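The Robots of Bollham Are Open to the Public, Within Limits

May 23, 2019

The parking lot at Rustisier was full by nine in the morning, which tells you how little there is to do in Bollham on a weekday. The company makes two-armed robots, or says it soon will, and for one day it had opened its building to anyone who signed a form. I signed the form. It ran to four pages and asked twice whether I had a pacemaker.

I have been to a lot of these open days. There is coffee, there is a short film with piano music, and then you are walked to a rope and asked to admire something. The film at Rustisier promised a machine that would "work the way people work." It showed a kitchen, a warehouse, a hospital corridor and a sunset. No robot appeared in the hospital corridor.

The demonstration area is at the back of the building. Visitors went through in groups, with a guide in a gray company fleece who had clearly given the speech before and would have to give it again. He was good at it. When a boy near the front asked if the robot could do homework, he said it could hold the pencil, and moved on while people were still laughing.

What the robot does, for now, is handle small things on a table. Two arms, a gripper on each, cameras at the wrists. One arm picks up an object, the other comes in to take it or to hold it steady. A person does this with keys and coins all day long without looking. The guide said that passing an object between two hands is one of the hard problems, and I believe him. I have also noticed that every company I visit is working on one of the hard problems.

The pitch is that the machine learns from being shown. An operator moves the arms through a task, the cameras record what the grippers are doing, and the recordings go into the training. Rustisier says it has 1,034 recorded runs of its main table task and wants 3,000 before the end of the year. I asked how many of the 1,034 had gone well. The guide said that the failures were useful too. I asked again, and he said he would find out. A woman with a tablet wrote something down, and I did not see her again.

That is the part that makes me grumpy. A count of recordings sounds like progress, and it may well be. It is also a count of how often somebody sat in a chair and moved an arm. If I tell you I have made 500 omelets, you have learned something about my mornings and very little about my omelets.

Then they ran it. We stood behind the rope and the arms began to move, slowly enough that the man next to me asked whether it had started. One gripper waited with its fingers spread. The other came across from the side, stopped, thought about it, and came on again. I will admit that the crowd went quiet. There is something about a machine reaching for a small object that makes you lean forward, and I leaned forward with everybody else.

The first try ended with the guide stepping over the rope and resetting the table by hand. The second went through from start to finish and got a round of applause. He did not offer a third. Two runs is what my group saw, and 2 is the number I am prepared to vouch for.
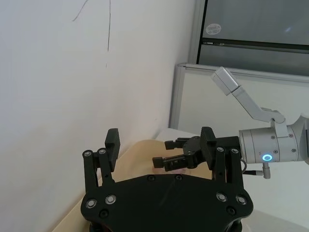
Up close, after the rope came down and we were allowed to walk past the tables, the whole thing looked more modest than it had in the film, and I liked it better. The hardware has been used. People had plainly been working there before we showed up, and they would be working there again as soon as we left. An engineer eating a sandwich by the door told me the hardest part of her week had been the lighting. When I asked what the robot would be doing for a living in five years she said she had no idea, and it was the most convincing answer I got all day.

The official answer is Stornetti. That is the name of the product, due in a first version next March, and it will go to light assembly shops, starting with a customer in Lagos. The brochure calls Stornetti "ready for the real world." I would like to know which tasks it will do there, how fast, how often it drops something, and who walks over to pick it up. None of this is in the brochure. There is a page about the company's values.

I don't think anyone at Rustisier is lying. The arms moved, the object changed hands once while I was watching, and the people I spoke to were serious about getting it to happen more often. My quarrel is with the distance between that table and the sunset in the film. A visitor who saw only the table would go home thinking that some patient people were making slow headway on a difficult job. A visitor who saw only the film would go home and worry about theirs.

On the way out we were each handed a tote bag with a pen and a sticker in it. I asked at the desk about the failure figures and was given an email address. I wrote to it that evening. So far I have had an automatic reply, thanking me for my interest in Stornetti.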